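July, Nimevness trial license, notebook p. 54

Kitchen tabletop pack, still going through it before we tell Orcombe yes or no.

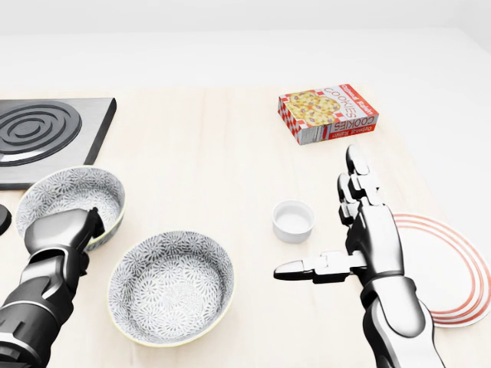
License is the main question. Trial key gives 2 seats and 300 episodes per export, after that it stops and you restart by hand. Marciniak quote has no cap but also no support, so not really the same thing. Install was ok on the second machine, first one wanted an older driver. Textures better than I expected, pattern on the two bowls stays sharp down inside the basin and the Oatmeal Raisin lettering on the cookie box is readable. Shadows soft and short, I'd want a harsher light preset as well. Left hand on the bowl rim by the cooktop is the pose to check contacts on, fingers curl over the near edge and palm goes against the outer wall. Zoom in there for clipping.

Replay: 167 episodes loaded, more than 54 of them with joint names that dont match our Hiltitz config. Fixable with a rename table but their docs say nothing on it. Emailed support, no answer as of 4:30.

To do
- rename table, then reload the lot
- bowl mass, where is it set?? cant find it in the asset file
- try friction at half the default
- ask Orcombe if the plates and ramekin are sold seperately
- export to the shared drive before the key runs out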